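Home Gig guides Songs Homudano nights Get in touch
Last updated 2nd August

How to put together the running order for a community concert

I've been drawing up the running order for our Homudano concerts for long enough now that people email me asking how it's done, so I've finally typed it all out (with tea, and a cat on the notes). It's written for the sort of evening where you've got a choir, a couple of singer-songwriters, a band or two, some children with drums and one act you've never heard before who came recommended by somebody's cousin. If you're running a proper festival with a stage manager on a headset, you'll know more than I do!

Our hall in Judau holds 100 people if we're friendly about elbows. I mention that because nearly everything below was learned in a room that size, with one stage, one door behind it and one toilet that the performers share with the audience. Scale up or down as you like.

Step 1: Get the facts out of the acts

Before you put anybody in any order you need to know what they're bringing. I send every act the same short message, and I send it early, because musicians reply to messages the way cats come when they're called. For the October concert I start asking before the schools go back.

What I ask for:

- How many people will be on stage, including the friend who "might join in for the last one"
- What they play and what needs plugging in
- How many songs, and how long the whole thing runs with the talking
- The earliest they can arrive and the latest they can stay
- Whether they've got their own leads and extension cables

The talking matters more than you'd think. I once gave Indrek Sproģis a slot for four songs and he gave us four songs plus the complete history of each one, including the weather. It was lovely and the audience adored him, but it pushed the choir so late that two of the altos had gone for their bus. Now I ask for the length with the chat included, and then I quietly add a few minutes anyway.

Leads are the other one. Everyone says they've got their own, and most of them have, somewhere, in another bag.
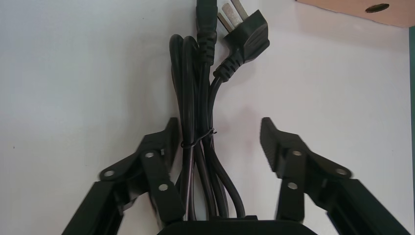
Step 2: Work out who can't move

Some acts have a fixed place in the evening and you may as well put those in first. Children go early. They're tired by the interval, their parents want to get them home, and if they're on first the parents are already in their seats when your evening begins (very handy for the atmosphere). Anyone with another gig that night goes where their driving allows. Anyone over a certain age who tells you they'd like to be home by nine gets to be home by nine.

The choir is a special case. A choir needs the whole stage and usually the floor in front of it too, and thirty people take a surprising time to file on and off. I put ours straight after the interval. They can get themselves lined up while everybody's still queuing for a drink, and the sight of them standing there gets people back into their seats quicker than any announcement I've ever made.

Then there's your closing act. Pick the one that people will still be humming in the car park. It doesn't need to be the best musicians or the best-known name, it needs to be the act who'll have the room on its feet, and if you've seen them play before you'll know. We finished one year with a very beautiful, very slow set of laments and everyone went home as if from a funeral. My fault entirely – the singer had even asked me if I was sure.

Step 3: Shuffle the rest

Write each remaining act on a slip of card. Put the name, the number of people, the length and one word for the mood. I use "quiet", "jolly", "loud" and "strange", and I mean strange as a compliment.
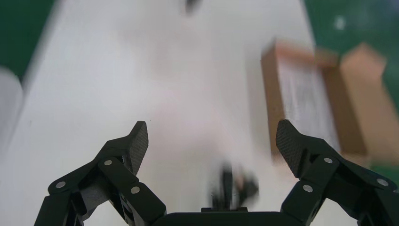
Moving the slips about is the fun bit, and I'd set aside a whole evening for it. Start with the fixed acts, leave gaps, and try different people in the gaps until you've got something you'd like to sit through yourself. Do it on a big pale surface if you can find one. A bright white tabletop like the one in the photo is just the thing, with the slips in dark pen so you can stand back and see the entire night at once. I used to do mine on a patterned tablecloth and lost an accordionist for two days.

Things I look for while I'm shuffling:

- Two quiet acts together is fine. With a third you'll hear crisp packets.
- Try not to put two singers with guitars next to each other, however different they are. They end up being compared and it isn't fair on the second.
- Follow something loud with something that needs no amplification at all, if you have it. An unaccompanied voice after a full band is a wonderful thing.
- Put the strange act in the first half, second or third on, when people are awake and generous.
- Newcomers do better in the middle. Opening is hard and closing is harder.

When you think you've got it, read it aloud from top to bottom as if you were introducing it. I do it in the kitchen. You'll hear the lumps straight away.

Step 4: Put the changeovers in

So many running orders come unstuck here, including plenty of mine. You add up the sets, it comes to two hours, you print two hours on the poster and you're still going when the caretaker's jangling his keys. Every act has to get off and the next one has to get on, and that takes time even when it goes well.

My rule of thumb is two minutes between solo acts, five if there's a band coming or going, and ten if there's a drum kit to move. If you can possibly persuade the bands to share one kit, do! Kha Thái has left his set up at the back for the whole evening more than once, and each time it's saved me a quarter of an hour.

Fill the gaps with somebody talking. Your compère can thank people, read out the raffle, tell the story of the hall roof. Give them a list of bits and pieces that can be stretched or dropped, and agree a signal for "keep going". Ours is me holding up a tea towel in the wings.

Ask whoever does your sound to look at the order before you send it round, too. We hire our PA from Adomaitis, an 800 watt thing with more sockets than I understand, and the chap who brings it always spots something. Last time he swapped two acts so that he could leave the same microphones out, and nobody in the audience lost anything by it.

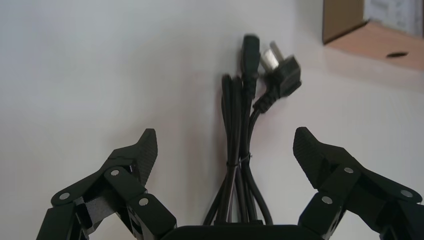

Should you tell the acts their exact times?

Give them an arrival time and a position in the order, and keep the minute-by-minute version for yourself and the compère. If you tell a fiddle player she's on at 8.20 she'll turn up at 8.15, and by then you may be running early (it does happen) and want her straight away. What I send out says something like "fourth on, first half, please be in the building by seven".

Step 5: Send it round and expect changes

I send the draft to every act on the same day, all in one message, so they can see where everyone else is. Some organisers don't like doing that in case of arguments. I've had very few. People mostly reply with something useful: they share a bass player with another act and can't be back to back, or they've just realised they know the same closing song as the band before.

Keep the slips until the night. Somebody will drop out, somebody's throat will go, and you'll want to be able to move things without starting again. I also keep one "pocket act" up my sleeve, a person who's happy to do two songs at no notice and equally happy not to be asked. Hường Sầm has been ours for years. She sits in the third row with her ukulele under the chair and looks perfectly innocent.

If you're selling tickets through a page like Truvo, try to leave the order off it. Put the names up by all means, but once it's printed that so-and-so is on last, half their family will arrive at the interval, and you've got a thin house for your drummers.

Step 6: On the night

Print it big. One copy goes on the dressing room door, one by the stage, one to the compère, one to the sound desk and one in your own back pocket. Large type, no fancy lettering, since everyone backstage will be reading it in the dark without their glasses.

Cross acts off as they finish and write the real time beside each. It feels fussy and it's the most useful thing you'll have when you sit down to plan the next one. My old sheets are covered in tea and scribbles and I go back to them every year.

If you're running late, cut talking first, then the raffle, then the encore. Don't cut songs from anyone who's been waiting all evening to go on. And do keep the interval, even a short one. We took £1000 over the evening at our best concert and a very good slice of that was tea, cake and beer. 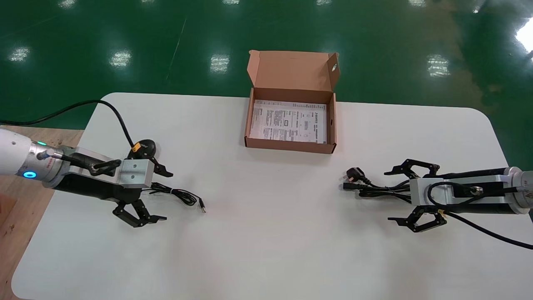
Duyên Châu wrote to me after I first put this page up to say that she does the whole thing backwards. She picks her last song before she's booked half the acts, then builds towards it, and she says her audiences can feel the evening heading somewhere. She also told me I was too hard on slow endings, and that a lullaby sung by the whole room has sent people home from her concerts perfectly happy.

I tried her way in the spring and I have to say I liked it, though I found it much more work. It suits a shorter evening with fewer acts. With our usual mixture, where I don't know until quite late whether the brass players are coming, I'd get in a tangle. But the bit about everybody singing I've pinched completely. We now finish with all the acts back on stage for one song that the audience knows, words on the back of the programme, key chosen for the altos. Tươi Nghiêm writes the words out for me in big letters and puts the repeats in, which I always forget.

Do allow time for that in your order if you copy it. Getting everyone back up takes five minutes, and one of them will be in the toilet.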